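# Is That Old Saying About the Weather True?

Grown-ups love to tell you what the weather is going to do. Red sky tonight, nice day tomorrow. Cows lying down, rain coming. My grandmother had one about onions: thick skins mean a hard winter. She said it every September, and she never once went back in spring to see if she'd been right.

So should you believe these sayings? I don't think you should believe them just because they are old. People believed for a very long time that swallows slept at the bottom of ponds all winter. They don't. They fly south. Old ideas can be wrong for hundreds of years without anybody minding.

But you shouldn't throw them all out either. You have to check them one at a time.

## Red sky at night

Start with the famous one:

*Red sky at night, sailor's delight.*
*Red sky in the morning, sailor take warning.*

When the sun is low, its light has to travel through a lot of air to reach you. The air scatters the blue light away and lets more of the red through. If the sky is glowing red at sunset, the light is often coming through fairly clear, dry air in the west.

Why does the west matter? In many parts of the United States and Europe, weather mostly moves from west to east. Clear air in the west tonight may be over your house tomorrow.

Did you notice the words "often," "many," and "mostly"? Those words are important. In parts of the tropics, weather usually moves the other way, from east to west. The rhyme doesn't work there at all. A sailor who took it along on the wrong trip could get very wet.

I'd call this one half good. Use it, but bring a coat. 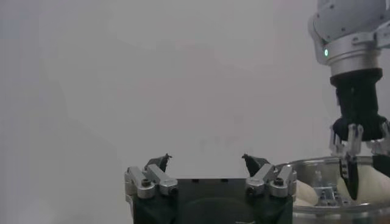

## The cows of Dullow

Next, the cows. People say that cows lie down when rain is on the way. Some say it's because the cows want to save a dry patch of grass. Others say cows can feel the damp in their legs. When people give you two or three different reasons for the same thing, it is fair to wonder if anyone has looked.

Two girls in the village of Dullow did look. Precious Msimang and Oratile Engelbrecht lived across the lane from a field of cows, and every day before school they wrote down two things: were most of the cows lying down, and did it rain before supper? They kept it up for 96 days, which is a lot of mornings to stand at a gate.

What did they find? The cows lay down on dry days. They lay down on wet days. One cow, Titine, lay down nearly all the time, and if she had been right Dullow would have floated away. Oratile had been sure the saying was true when they began. She changed her mind, and she wrote that in the notebook too.

Does this prove that no cow anywhere knows about rain? No. It was one field, and the girls only looked once a day. But cows lie down for hours every day to rest and chew. If you see cows lying down and then it rains, you remember it. If you see cows lying down and nothing happens, you forget. That's a trick your own brain plays on you, and it is how a lot of sayings stay alive.

## What about crickets?

I expected this one to be nonsense. People say you can tell the temperature by counting a cricket's chirps.

It mostly works! Crickets are cold-blooded, so their muscles move faster when the air is warmer. With some kinds of crickets, you can count the chirps in 14 seconds, add 40, and get close to the temperature in degrees Fahrenheit. You need the right kind of cricket, and it has to be warm enough for them to sing. A thermometer is still better.

## Try it yourself

Pick a saying. Any saying will do, even one you like.

1. Write it down **before** you start, so you can't change it later.
2. Decide what would count as right and what would count as wrong. "Bad weather" is too fuzzy. "Rain before supper" is good.
3. Look every day at the same time.
4. Write down the days it fails as well as the days it works.

Four days won't tell you much. A month is better. And if your grandmother's onions turn out to have thin skins before a freezing winter, tell her politely.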